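Chapter 3
Ground Rules for the Shared Floor

Rules get a bad name in robotics. People picture a binder on a shelf, opened once a year and put back. I hope this chapter changes your mind, because a good rule is a piece of engineering, and a really good one is a pleasure to read!

Think about what a standard does for you. Somebody, somewhere, got a thumb pinched or lost a week of recordings, worked out why, and wrote it down in plain words so you could skip that part. When Leire Bustamante drew up the first floor rules at Brumonell, they filled 2 pages, and most of them dealt with feet, cords and fingers.

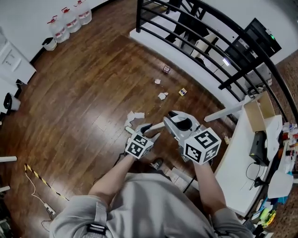 Her opening rule was about the floor itself: look at it before you pick up any tool. With both hands busy and your eyes on the task, you won't be watching where you step. Mark the edges of the work area, route the power cords along those edges, and put away whatever isn't part of the job.

The second rule covered the markers. A tracking marker has to stay clean, flat and firmly fixed, and it gets checked at the start of every session (yes, every one).

We'll build on both in Section 3.2, where you'll write a checklist of your own and try it out on the Dirnmont case, a project with 300 recorded sessions and one very stubborn extension cord.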